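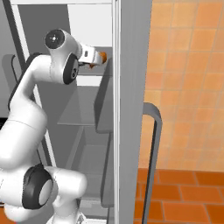

Prukodard, our simulation kit for kitchen robots, is out today, and I've been waiting a long time to type that sentence! I'm Birger Haugen, I run the product side at Mallgate, and I asked if I could write this release myself because I've lived with the thing long enough to have opinions. The kit gives you rendered kitchens, a simulated arm, and a pile of ready-made tasks, so your team can work on reaching, holding and putting away before anyone books time on real hardware. My favorite tasks are the cabinet ones. An arm with a hand at shelf height, a small orange object at its fingertips, a glass shelf just under it and a big door standing off to one side: that's the kind of tight spot I wanted in the box from day one, and the terracotta tiles are my own pick (the office voted for gray, I won).

COSTNESS, Dec 9, 2019 - Mallgate today released Prukodard 2, the new version of its simulation kit for teams building robots that work in kitchens. It is available now from the Mallgate online store and through our reseller, Aasen.

So what's new? The first version had open counters and tables and not much else. People liked it, and then they wrote to us in July and asked for furniture. Shelves, mostly. Doors with handles. Places where the elbow has to go somewhere sensible while the hand is busy. We listened, and version 2 comes with 1,000 kitchen layouts, all of them with at least one cabinet you can reach into. You can swap the wall and floor finishes, move the shelves up and down, and trade a solid shelf for a see-through one if you'd like to give your vision system a bad afternoon.

The object library has grown too, to 2,870 items. They're sorted by size and by how they like to be held, and you can bring in your own models if you have a particular mug or jar in mind. I spent a whole week just on the names in that library, so please use the search box, it's good now!

Each task comes with a start position, a goal, and a score sheet you can edit. Say you care a lot about bumping the door and very little about speed. Fine, set it that way, save it, and share the file with the rest of your group. You can run one task and watch it, or line up to 2,000 runs overnight and read the results over coffee. The results page shows where each run stopped and what the arm was touching at that moment, and there's a replay button next to every line. I use the replay button far more than I should.

A few things I know you'll ask, so let me get to them.

Can I use my own arm? Yes. If you have a model file for it, load it through the setup page and fit the gripper you want. The arm that comes with the kit is a plain white one with rounded links and it's a decent starting point if you don't have a model yet.

Does it do soft things, like dishcloths and bread? Not in this version. We're working on it and I'm not going to promise a month.

Will my old projects open? They will. Prukodard makes a copy first and updates the copy, and your original stays as it was. Score sheets from the first version carry over, though you'll want to check the contact settings, which have moved to a new page and have clearer names.

How about looks? The lighting is softer than before, glass is see-through the way you'd hope, and you can turn all of that down if your computer starts to complain. Mine did, so the low setting got plenty of use.

Teams who bought the first version get Prukodard 2 at no extra cost. Just sign in to your account and the download is waiting there. New customers can pick a single seat or a team license, and schools should talk to Aasen about classroom terms, they handle all of those for us.

About Mallgate
Mallgate makes simulation software for people who build robots for homes and kitchens. We're based in Costness.

Press contact
Birger Haugen, Mallgate, Costness. Review copies and extra stills on request, and I'm happy to do a screen-share if you'd like a tour of the cabinets.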